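Home | Rooms | Checklists | Cleaning | Forms | Contact

Filed under: Play equipment / Checks and upkeep

PLAY KITCHEN INSPECTION CHECKLIST, WITH COMMENTS
Karakaya Play Center
Inspection of 13 May 2023

Scope: play kitchen table, cabinet base, side shelf, storage bins, toy food, toy utensils and dishes. The climbing area and the book corner have their own sheets.

How the items are marked: OK means no action. WATCH means look again at the next check. FIX means do it before the set goes back out. REMOVE means the piece is thrown away and taken off the stock list.

Stock count at start of inspection: 106 pieces. The count in December was higher, but that included the felt set, which has gone to the baby room.

PART A. TABLE AND BASE

A1. Table stands level and does not rock. OK
Tested by leaning on each corner with a flat hand. One foot was adjusted a quarter turn in December and has held.

A2. Top surface free of splinters, lifted edges and sticky residue. WATCH
There is a dull patch near the wall side where tape was pulled up. It is smooth to the touch. Do not use tape on this surface again. Labels can go on the bins.

A3. Front edge smooth, corners rounded. OK
Run a cloth along it. If the cloth snags, mark FIX.

A4. Screws tight and not standing proud. FIX
Two screws inside the base had worked loose and were tightened by hand. Use the hand screwdriver for this job. The drill strips the holes.

A5. Cabinet base clean, no swelling at the bottom. OK
Mop water gets under here. Dry the floor along the base after mopping.

PART B. TOY FOOD

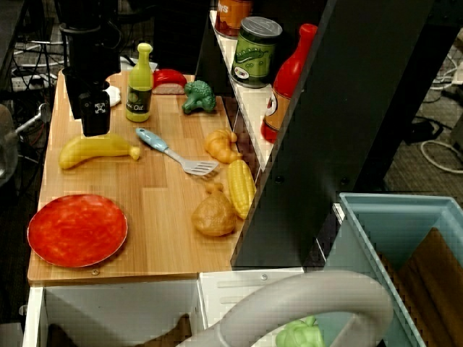
Toy food gets the most handling and is checked piece by piece, with everything laid out on the tabletop where both sides can be looked at. Pick up each piece, squeeze it, turn it over and put it down on the checked side. The set mixes plastic and foam, and the two wear differently. Plastic cracks at the seams, and foam tears or gets bitten. Pay attention to narrow ends such as the tip of the banana and the chili pepper, and to anything with a deep texture like the corn cob, where dried food and glue collect between the kernels.

B1. No cracks, open seams or sharp mold lines on plastic pieces. FIX
The corn had a rough line along one side. Sanded with fine paper and washed. Check again next time.

B2. No tears, bite marks or loose crumbs on foam pieces. REMOVE
Five pieces failed: three slices of bread, a cookie and half of a cut tomato. All five had bite marks deep enough to lift with a fingernail. Thrown away the same day.

B3. No piece fits fully inside the small parts tester. OK
The tester is kept in the Vukix first aid drawer. Test every new piece before it is added, even if the box gives an age range.

B4. Paint and printed color firm when rubbed with a damp white cloth. WATCH
A little red came off on the cloth from one of the older apples. Washed and rubbed again, nothing the second time. If it happens at the next check, remove it.

B5. No water inside hollow pieces. OK
Shake each one next to your ear. Pieces with a hole in the bottom must drain hole side down overnight.

PART C. BOTTLES, CANS AND LABELS

C1. Caps and lids fixed and not turning. OK
Pull and twist each one, including the cap on the oil bottle and the pointed cap on the ketchup. A cap that turns will come off sooner or later.

C2. Labels flat, no corners to pick at. WATCH
One can has a corner coming up. Pressed down with a dab of Luler craft glue and left overnight. If it lifts again, peel the whole label off and keep the can in use without one.

C3. Cans free of dents with a sharp fold. OK

PART D. UTENSILS AND DISHES

D1. Handles firm, no wobble where handle meets head. OK

D2. Slots in the spatula clean. FIX
Slots need a bottle brush. A sponge goes over the top and leaves the dirt in the slot. Done.

D3. Plates not chipped around the rim. OK
Run a thumb around the whole rim. A chip is easier to feel than to see.

PART E. SHELF AND BINS

E1. Side shelf takes a firm push down without moving. OK
Light items only. Someone had stored wooden blocks on it and these were moved back to unit 202.

E2. Bins have no split corners or rough rims. REMOVE
One Jovard bin was split from the rim down. Replaced from the spare stack.

E3. Cardboard dividers dry and clean. FIX
Cardboard can't be washed. One divider was soft at the bottom and was cut new from a clean box. Put bins back only when the toys in them are completely dry.

E4. Stock list updated. OK
Count after removals: 101 pieces.

WASHING NOTE

Warm water and dish soap, rinse, lay out on towels. No dishwasher for foam. No bleach on printed labels. Pieces that have been in a mouth go into the wash tub right away and don't wait for the end of the day.

OPEN ITEMS FOR NEXT CHECK

Dull patch on tabletop (A2)
Rough seam on corn (B1)
Red apple, color test (B4)
Can label, corner (C2)
Order replacement bread slices, plastic if the supplier has them

Contact the front desk | © Karakaya Play Center | Back to top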